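Shelf Life: How a Small Robot Lab Dropped the Same Thing for Most of a Year

The test cell at Prurnwood sits at the end of a corridor that used to be a mail room, and the engineer who runs it would like it known that the fault everyone remembers was not the expensive one. She has been putting things on shelves with a robot arm since March, under a contract with Honow, who want a machine that can restock small cabinets without supervision. We spoke on Thu 7 November, a few hours after her latest incident report went upstairs.

"It's two pages," she said. "The first version was longer, but it had opinions in it."

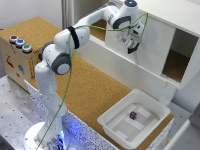
Issue 137

The trouble, as she tells it, started with the word "release." The arm picks something up, carries it to the cabinet, and lets go. Then the software, a scheduling package called Naciri, marks the job complete and asks for the next one. For weeks it marked jobs complete with great confidence.

"Naciri would tell you it had a perfect morning," she said. "Then you'd walk in and find the morning on the floor."

What had gone wrong was simple enough once she had it on paper. The system knew the fingers had closed, because the motors stopped where they ought to stop when something is between them. It knew they had opened, because they opened. Between those two events it took everything on trust. If an item slid out halfway across, the arm finished its trip with nothing in its hand, made a careful little placing motion over the shelf, and reported a success.

"I've worked with people like that," she said.

Slips were the obvious suspect. Soft things were the worst, she told me, and anything with a taper came next, because a grip that's fine at the wide end has very little to hold on to if the item starts creeping down.

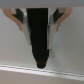 She spent a good part of the summer on grip force, which she now describes as her gardening period. She turned it up, and light items came out creased. She turned it down, and heavier ones left early. She changed the pads, kept a notebook about the pads, and at one point brought the notebook on vacation.

Then came the safety matter, which is what the report is about. An item slipped and lodged between a finger and the edge of the shelf. Naciri, satisfied that the release had gone well, ordered the arm to back out at full travel speed. The arm pulled, the cabinet moved with it, and the cabinet came down on its side a hand's width from where a technician was bending over to tie a shoe.

"No one was hurt," she said. "The shoe got tied. But he was inside the line and the arm was live, and both of those are my department."

The collision limit should have stopped the motion at the first hard tug. It had been raised back in the spring, when false alarms were halting the arm several times an hour, and it was never put back. Her own initials were beside the change. She found this out with her manager standing behind her, reading over her shoulder and breathing through his nose.

"I'd like to tell you I forgot," she said. "I remembered it every Friday at five o'clock."
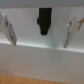
What changed afterward

The fix came in two parts. The collision limit went back to its original setting, and it now takes two people to alter it. The second part was a check during the carry. At the halfway point the arm pauses, squeezes very slightly, and compares the reading with the one it took at pickup. If the numbers disagree, it holds still and calls for help.

Gerico, who supplied the fingers, had suggested something of the kind in the first week. She had thanked them and filed it.

"They've been very gracious," she said. "I would've been unbearable."

The pause makes the whole routine slower, and Honow noticed. There was a call, during which somebody asked whether the arm could check while it was moving. It could, she told them, and they were welcome to come and stand next to it. 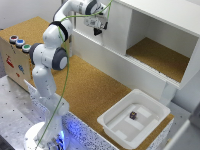 The acceptance run is the part she loses sleep over now. Honow want 4,000 carries with every drop caught and reported, and a drop that's caught doesn't count against her, but one that's missed sends the tally back to zero. She still uses the plain setup for it: the arm on its perforated metal table, the white shelf unit up on the cork, and the shallow tray in front of it with the little purple cube inside. Visitors always want to see something more impressive. She tells them the distance from tray to shelf is short, and that she has managed to lose an entire summer in it.

The red button on the box at the back gets a lot of questions too. I asked whether she'd ever hit a stop in anger.

"In anger, no," she said. "In a cardigan, with coffee in the other hand, yes. I'd recommend putting the coffee down first."

Her technician still works in the cell. He has switched to slip-on shoes, which she says was his own decision and appears nowhere in the report. The run was due to start again after lunch, and she wanted to check the limit before it did, so she walked me as far as the old mail slots and went back in.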